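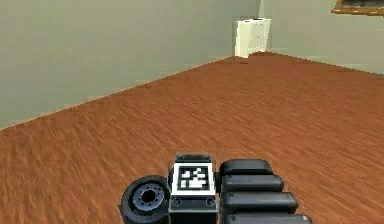 According to Heather Katene, the simulator is the part of the Bestunent package most buyers skip, and she would have skipped it too if the hardware had arrived on time. Keep her remark in mind through this handout. Her order was six weeks late, her team did all its early work in the simulated rooms, and by the time the crate came they knew which of their tasks the arm could not reach.

Week 6 handout: Evaluating a mobile manipulator kit
Unit: Service Robotics in Practice
Prepared by Maritza Condori and Abelardo Núñez

What we are looking at

Bestunent sells a wheeled base with a telescoping arm under the name Hilar. It comes in two forms. The full kit is base, arm, gripper, charger and software. The software licence can also be bought alone, and it includes a simulated Hilar with a small library of furnished and nearly bare rooms. We hold the software licence and have had the full kit on loan through the Jilldale lab since March.

This week's question is a narrow one. If a client asks whether the software alone is worth paying for, what do you need to know before you answer?

The view you will be working from

Most of your lab time will be spent in the onboard view, looking out over the robot's own body. Things to note before you start:

The arm is a set of nested black segments. From behind and above they read as a staircase running off to the right of the housing. Learn what this looks like at rest, so you notice when a segment has moved and you did not ask it to.

The tag on the dark housing is a fiducial marker: black field, white border, white cells in an irregular pattern. A camera that knows the pattern and the printed size can work out where the tag is and how it is turned. You will use it in Exercise 2.

A wheel is visible to the left of the housing. Its position in the view is useful when you are judging clearance, and students tend to forget it is there.

The starter room is plain on purpose. Pale green walls, a wood-grain floor, one small white cabinet in the far corner. Walls with no texture are hard on visual localization, and a long uninterrupted floor gives you very little to judge distance by. Drive to the cabinet by eye first and write down where you think you stopped. Then read the pose from the log.

Pricing as quoted to us

Software licence, one seat, one year: $3,000
Software licence, education rate: $2,402
Additional seat on an existing licence: $319

The vendor does not publish these. Get your own quote and do not cite ours in your report without saying it was an education customer's. The full kit is priced on application and we have been asked not to circulate the figure.

Points in favour

The simulated arm and the loan unit take the same commands. Abelardo ran the same reach script on both and changed only the network address.

Startup is quick on the lab machines, and the rooms load without a graphics card better than what you already have at your desk.

The logs are plain text. You can open them in a spreadsheet.

Points against

Lighting in the supplied rooms is soft and even everywhere. Real rooms have glare, shadow and a lamp somebody left on. A detector tuned only in the starter room will disappoint you in the real lab - we saw this with the tag detector beside the west windows.

Floor textures look a little smeared close to the robot. It does no harm to navigation but should be mentioned if the client plans to train anything on the images.

Wheel slip is modelled as a single number for the whole floor. There is no setting for a rug or a threshold strip.

Documentation for building your own rooms is thin. Tsegereda Nigatu wrote a supplementary guide, and it is in the unit folder under Zapata, the name of the practice room she built for it.

Exercise 1. Reach
Place the base in the middle of the starter room. Extend the arm in even steps to its limit and record the reported extension at each step. Retract and repeat. You should have 19 readings per run. Plot both runs on the one set of axes and comment on any difference between them.

Exercise 2. Tag
Using the supplied detector script, estimate the position of the housing marker with the arm fully in, then fully out. State which frame of reference you are reporting in. Marks were lost last year by groups who did not.

Exercise 3. Approach
Drive to within arm's length of the white cabinet without touching the walls. Do it three times by eye and three times using the navigation command. Report stopping distance for all six.

Exercise 4. Recommendation
One page, addressed to a client who runs a small care residence and has never bought a robot. Say whether they should buy the software alone, the full kit, or neither for now. Use your own results from Exercises 1 to 3 and at least one point from each list above. Leave out the jargon or define it.

What the markers look for

A clear recommendation in the first paragraph. Results with units. Some sign that you understand what a simulated result can and cannot tell a client about their own hallway. We do not mind which way you come down.

Borrowing the loan unit

Each group may book one session on the physical Hilar once Exercise 1 has been signed off. Bookings go through Deisy Agudelo at the Jilldale lab. Bring closed shoes and your signed sheet. The emergency stop is demonstrated at the beginning of every session, including your second if you get one.

Reports are due by 5 p.m. on the last teaching day of the term. Submit as a single file with the plots in the body of the report.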